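Furnishings > Table Linen > Fitted and Drop Covers > Flonda Table Cover

Print this page | E-mail this page

Flonda Table Cover
Catalogue number 839

The Flonda is a heavyweight fabric cover for rectangular tables in shared and public rooms. It is supplied by Kestance to schools, libraries, day centres, conference venues and places of worship, and is intended for tables that are in use for most of the day and are cleared and set again between groups. It may be left in place when the table is wiped down and does not need to be removed each evening.

The cover is cut and sewn to order at the Dendwood workroom. Customers may choose a fitted pattern, which is shaped to the table top and held beneath it by an elasticated edge, or a drop pattern, which hangs freely on all sides. Both patterns are made from the same cloth and may be ordered together so that adjoining tables match.

Everyday use

The cloth has a close, flat weave. Cups, trays and stationery may be placed directly on it, and separate mats are needed only under items that have come straight from an oven or hob. Where drinks are served, lidded cups are recommended. Spills should be blotted with a dry cloth as soon as possible and then sponged with cool water, working from the outside of the mark towards the centre. Fruit juice, tea and coffee will normally lift if treated on the same day. Marks from felt pens, wax crayons and candle wax should be left to dry and referred to the care leaflet before any cleaning product is applied.
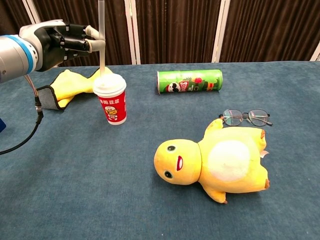
Red paper cup with domed lid and straw.

Writing on a single sheet of paper over any fabric cover may cause the pen to break through. Where tables are to be used for examinations, form-filling or craft work with blades, a firm board should be laid on top.

Sizes and fit

Covers are made to the customer's own measurements. Tables should be measured along the longest and widest points of the top, and the thickness of the edge should be stated separately. For tables with rounded corners, please send a paper tracing of one corner with the order. A fitted cover made for a square corner will gather on a rounded one and may catch on clothing.

The drop pattern is finished with an 18 mm double-turned hem. The length of the drop should be decided with seating in mind - a long drop looks well at receptions and registration desks but is a nuisance at tables where people sit for any length of time, and it should not be allowed to touch the floor on a walking route.

Folding and trestle tables can be covered in either pattern. The workroom should be told if the legs fold against the underside of the top, so that the elastic can be set clear of the hinges. A cover should always be taken off before a table is folded.

Colours

The Flonda is offered in nine colours, all of them plain. The darker shades, which include dark teal, navy and charcoal, are the usual choice for rooms in daily use. The lighter shades show marks sooner and are better suited to occasional functions. Cloth is dyed in batches and a slight difference between one batch and the next cannot be avoided. Customers who need a close match across a room are advised to place a single order, with one or two spare covers included.

Swatches are sent free of charge on request and need not be returned. 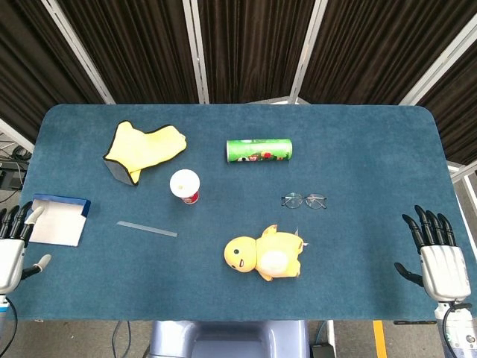
Washing and storage

Covers should be machine washed on a cool cycle with a mild detergent. Bleach and fabric softener must not be used. The cover should be pulled to shape while damp and dried flat or over a line, away from direct heat. Tumble drying will shorten the life of the elastic and is not covered by the guarantee. If pressing is required, a warm iron may be used on the reverse side.

Covers that are to be stored between terms or seasons should be clean and fully dry. Rolling is preferred to folding, as a sharp crease in the heavier cloth can take several days to drop out.

Ordering and delivery

Orders are accepted in writing or through the Kestance customer portal. Standard production time is 26 working days from receipt of confirmed measurements. Orders received in August may take longer, owing to demand from schools. Covers made to the customer's measurements cannot be exchanged unless they are faulty.

Related items

Papadopoulos table skirt clips, pack of 9
Dendwood storage bag for rolled covers
Flonda chair pad, plain colours

Print this page | E-mail this page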